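**Teleoperation Operators (4 positions), Manipulation Data Group, Preren**

Preren is hiring four operators to record demonstrations for a learned bimanual manipulation policy. The work is part-time, on site at the Carroll building, and runs for one term starting in March. No degree is required. Applicants with a background in lab work, assembly, sewing, dental technology or similar handwork are encouraged to apply.

## The work

Operators drive a two-arm station through leader handles and record complete task episodes. The current task family, Viratik, covers small bottles and their caps: picking, uprighting, placing on a tray and clearing the tray. Each episode starts from a layout given on the task card and ends when the operator marks it as a success, a failure or void.

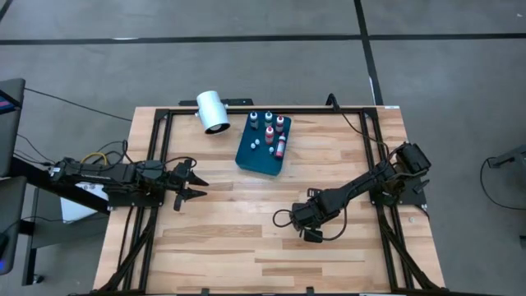

A usable episode has no pauses longer than the limit on the card, no contact between the arms, and no correction by hand after recording begins. Failed grasps followed by a recovery are kept and labeled as such. The set now holds 727 accepted episodes. Most of the rejected ones were voided for late starts or wrong labels, so care with the log counts as much as skill with the handles.

Operators also:

- reset the table between episodes according to the task card
- review their own recordings at the end of each block and correct the labels
- report drift, loose fingers or dropped camera streams to the station lead

## Wrist views

Review is done on the overhead and wrist streams together. Bottles lying on their sides are the main source of disagreement between reviewers, and applicants should expect to spend part of each shift on them.
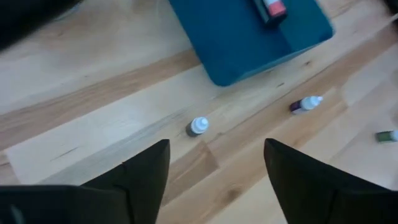
*Wrist camera view with the gripper open. Gray bottle upright, purple bottle on its side.*

## Conditions

- 10 hours per week, in two shifts
- Recording blocks of 30 minutes, with a break after each
- Paid training before the first recorded block
- Seated or standing work, by preference

Recordings contain table views and joint data. Audio is not captured. Operators appear in the data set under a number only.

## Requirements

- Steady use of both hands for the length of a block
- Normal or corrected vision, including the ability to tell similar cap colors apart
- Written English sufficient for short log entries
- Prior teleoperation experience is useful but is not weighted heavily

## Selection

Applicants are invited to a trial session at the station, led by Svenja Kuhlmann. The trial consists of a short introduction, unrecorded practice and one set of scored episodes. Scoring looks at consistency between episodes; speed is not scored.

Send a one-page résumé and your available shifts to Nikau Kereama, Operator Coordination, Preren. Applications close on Friday at 5 p.m. Technical questions about the station go to Ronja Aasen.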